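홈 > 읽을거리 > 짧은 소설 > 청록색 스웨터

검색어를 입력하세요 검색

청록색 스웨터

글 이머전 하워스

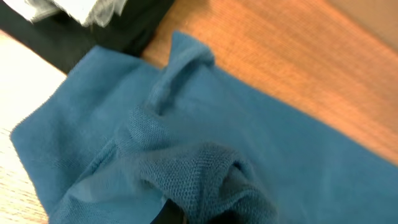

1. 식탁

라마 님리는 빨래를 개는 일이라면 누구에게도 지지 않을 자신이 있었다. 양말은 말지 않고 반으로 접는다. 수건은 긴 쪽부터. 베갯잇은 솔기를 맞춰 두 번. 그런데 뜨개옷 앞에서는 늘 처음 배우는 사람처럼 가슴이 뛰었다. 뜨개옷은 살아 있는 것 같으니까! 한쪽을 펴면 다른 쪽이 슬그머니 일어나고, 소매를 눌러 놓으면 어깨가 불룩해진다.

그날 저녁 식탁에 올라온 것은 할머니의 청록색 스웨터였다. 아콤에서 온 상자 맨 밑에 들어 있던 옷이다. 상자를 보낸 사람은 이모 야스미나 가시였고, 쪽지에는 딱 한 줄이 적혀 있었다.

"네가 개어서 네가 넣어 둬라. 나는 자꾸 펼쳐 보게 된다."

라마는 쪽지를 찻잔 밑에 끼워 두고 스웨터를 나무 식탁 위에 펼쳤다. 빛을 받은 자리는 물에 씻긴 듯 옅었고 접힌 골은 회색에 가까웠다. 같은 실인데 어쩌면 이렇게 다를까. 라마는 손바닥으로 천천히 쓸어 보았다. 보풀이 살짝 일어난 그 느낌이 좋아서 한 번 더 쓸었다.

"아직도 안 갰어?"

부엌에서 마즈디가 고개를 내밀었다. 마즈디 마스리는 위층에 살면서 저녁만 되면 소금이나 레몬을 빌리러 내려오는 사람이었는데, 오늘은 빈손으로 와서 벌써 차를 두 잔이나 마셨다.

"이제 시작이야. 와서 이것 좀 봐. 구멍이 촘촘하게 격자로 나 있어. 이걸 손으로 떴대!"

"나는 구멍 난 옷은 꿰매는 거라고 배웠는데."

"이건 일부러 낸 구멍이라니까."

마즈디는 의자를 끌어와 앉았다. 그러고는 뭉친 천을 한참 들여다보더니, 꼭 산맥 같다고 했다. 라마도 그렇게 보기로 했다. 봉긋 솟은 데는 고개, 어두운 데는 골짜기. 그러고 나니 도저히 한 번에 접을 수가 없었다.

2. 웨스턴에서 온 실

할머니가 이 실을 산 가게는 웨스턴 시장 안쪽에 있었다. 이름은 라와슈데. 문을 열면 종이 울리고 양털 냄새가 확 끼쳐 오는 곳이었다. 라마는 열 살이 되기 전까지 그 가게가 세상에서 제일 큰 가게인 줄 알았다. 천장까지 실이 쌓여 있었으니 그럴 만도 했다.

할머니는 실을 고를 때 절대 서두르지 않았다. 타래를 창가로 들고 가서 보고, 안쪽 등불 밑에서 보고, 마지막에는 라마의 뺨에 갖다 댔다.

"따가우냐?"

"안 따가워요."

"그럼 됐다."

그게 전부였다. 327번 실. 가게 주인 탈라 호우라니가 장부에 번호를 적는 동안 라마는 계산대 밑에 들어가 앉아 있었다. 327이라는 숫자가 마음에 들어서 집에 오는 내내 노래처럼 불렀다. 삼이칠, 삼이칠, 버스에서 내릴 때까지.

뜨개질은 5월에 시작되었다. 할머니는 꼭 더워질 무렵에 겨울옷을 떴다. 창문을 활짝 열어 놓고 무릎에는 양털을 잔뜩 얹은 채로, 덥지도 않은지 코를 몇 개 세다 말고 라마에게 말을 걸었다. 그러다 코를 잃어버리면 라마 탓이었다. 라마는 그 꾸중까지 좋았다. 다시 세는 동안에는 할머니 옆에 더 붙어 있을 수 있었으니까.

소매는 처음에 너무 길었다. 풀고 다시 떴는데 이번에는 왼쪽이 짧았다. 할머니는 두 팔을 뻗어 보더니 깔깔 웃었다.

"내 팔이 잘못됐구나!"

3. 접는 법

"그래서 왼쪽이 어느 쪽이야?"

마즈디가 물었다. 라마는 대답을 못 했다. 스웨터가 뒤집혀 있는지 바로 있는지부터 헷갈렸다. 둘은 식탁 양쪽에 서서 천을 이리저리 당겨 보았다. 목둘레인 줄 알고 잡은 데가 밑단이었고, 밑단인 줄 알았던 데서 손이 쑥 들어갔다.

"찾았다, 소매!"

"그건 아까도 찾은 소매잖아."

라마는 웃느라 배가 아파서 의자에 주저앉았다. 이렇게 웃은 게 얼마 만인지 몰랐다. 상자가 도착하고 나서 며칠 동안은 테이프도 못 뜯고 복도에 세워 두었던 것이다. 후레티 찻집 상표가 찍힌 그 상자를 지날 때마다 라마는 벽 쪽으로 몸을 붙이고 걸었다.

결국 두 소매를 나란히 겹쳐 보고서야 알았다. 한쪽이 손가락 한 마디쯤 짧았다. 라마는 그 짧은 소매 속에 손을 넣어 끝까지 밀었다. 손목이 조금 남았다. 할머니도 평생 이쪽 손목이 시렸겠구나, 그런데도 한 번을 고쳐 뜨지 않았구나.

"자, 이제 갠다."

라마는 등판이 위로 오게 놓고 어깨를 맞췄다. 소매를 하나씩 안으로 넘기고 결을 따라 눌렀다. 밑단을 들어 가슴께까지 올리려다가 멈췄다.

"왜?"

"한 번만 입어 보고."

마즈디가 손뼉을 쳤다. 라마는 스웨터를 머리부터 뒤집어썼다. 잠깐 사방이 청록색이 되었고, 작은 구멍들 사이로 부엌 불빛이 들어왔다. 라마는 거기서 빨리 나오고 싶지 않았다. 뺨에 닿은 실은 조금도 따갑지 않았다.

"목이 어디야? 라마, 거기 소매야, 소매!"

둘은 또 처음부터 시작해야 했다. 찻주전자에 물을 새로 올리고, 식탁을 행주로 한 번 더 닦고, 스웨터를 다시 넓게 펼쳤다. 밤 10시가 넘어 있었다. 라마는 찻잔 밑에서 이모의 쪽지를 꺼내 뒷면에 적었다.

"이모, 저도 그래요. 며칠만 더 펼쳐 둘게요."

댓글

솜뭉치: 소매가 손가락 한 마디 짧다는 대목에서 울었어요. 저희 엄마가 떠 주신 조끼도 한쪽 진동이 더 커요 ㅎㅎ

실타래언니: 삼이칠, 삼이칠~ 저도 따라 부르고 있네요. 라와슈데 이야기 더 써 주세요!

밤버스: 뜨개옷은 걸지 말고 개어야 한다는 걸 작년에 알았습니다. 어깨가 다 늘어났어요.

도톰: 마즈디는 소금 안 빌려 갔나요?

이머전 하워스: 도톰 님, 레몬을 빌려 갔습니다. 읽어 주셔서 정말 고맙습니다!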